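Rodness workshop moves bin-picking cell to block sorting

Oct 25, 2025

The shared workshop at Rodness has started block trials on its bin-picking cell, a members' build that has taken up the rear bay since the winter. The cell pairs a KUKA arm with an open metal bin and a control program written in-house under the project name Jorico.

The first stage of the program dealt with single parts at known positions. The current stage drops that condition. Long rectangular blocks in red and dark green go into the bin at arbitrary angles, and the software has to choose a block, set a grasp angle and plan an approach that keeps the gripper clear of the walls. The sloping sides are the main constraint, as they narrow the usable volume toward the floor and rule out a number of wrist orientations.

Members have logged 284 pick attempts at this stage. Results will be posted to the workshop's build page once the logs have been checked against the recorded joint data.
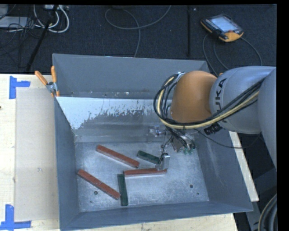 Work still to be done

The bin is located by hand. It is held with a spring clamp, and blue tape on the table marks the outer corners of the flat sheet beside it. Members want to replace this with a bolted fixture so that the program's bin coordinates no longer need checking at the start of each session.

Cable routing is also under review. The black cables and hose at the wrist are carried in one bundle, and the planner applies a conservative rotation limit at the last joint to protect it. A revised bracket, drawn up by the Conneely metalwork group, would allow the limit to be relaxed by 42 degrees.

Reflections from the bare metal remain a problem for block detection. Two options have been costed: a matte liner for the bin, or a diffuser over the bench lights. The liner is cheaper but would need recolouring tests against the dark green blocks.

Spending on the cell stands at $2110, excluding the arm, which came to the workshop on long-term loan from Claremano. The next open build session is set down for later in October, and members wishing to operate the arm must first complete the workshop's pendant induction.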